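4.2 The packet task in the student project

The second half of the Umura course is a project, in which the students must teach one arm to do one table task. In the January term the task was to put soft packets into open containers. We chose it after the experience of the earlier course, where the students worked with hard wooden blocks. With the blocks, almost every group had a working program very early, and the remaining weeks were spent on small improvements of speed. The teachers at Leltine had the opinion that such a task hides the difficulties which the lectures speak about.

A soft packet has no fixed shape. After each drop it lies in another way, and the flat sealed end may point in any direction. For this reason the students could not use the grasp table from the textbook exercises, and they had to decide by themselves what is a good place to hold the packet. Most groups began with the middle of the body. Later several groups changed to the sealed end, which is thin and easy to pinch but makes the packet swing during the move.

Each group recorded demonstrations by remote control of the arm and trained a policy from them with the Ponditz toolkit. The project rules allowed up to 900 demonstrations for a group. The full set of the term contains 1,712 demonstrations, after we removed the ones where the recording stopped early or where the operator touched the table with a hand. We kept the failed grasps in the set if the operator corrected them in the same recording. The students asked many times if such recordings are harmful. We did not give them the answer, and two of the written reports treat this question as their main subject.

The start positions were not prescribed. The operator threw the packets on the table by hand and was asked not to arrange them afterward. In the first week we saw that this instruction was not followed well. Students who wished for a high score put the packets near the middle, with free space on all sides. We then added a rule that the members of another group prepare the table, and the scores became lower for all groups. We consider the lower scores more honest, and only these are given in Table 3.

The containers are also a part of the difficulty. They are of clear plastic, and their walls let the background through, so the border of a container is not easy to find in the camera picture. A packet that lies close to a wall, or partly behind it, was the most frequent reason for a missed grasp in the reports. Figure 3 shows the table with packets, two clear containers and the gripper, in the laboratory of the Hettiarachchi building where the project takes place.

Figure 3
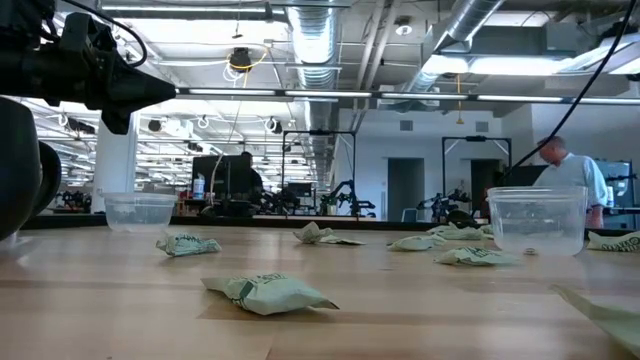
A trial was counted as a success when the packet was fully inside a container and the fingers were open again. If a part of the packet rested on the rim, the judges counted it as a failure, also when it fell inside later. Some students found this rule too strict, and it will be discussed again before the next term.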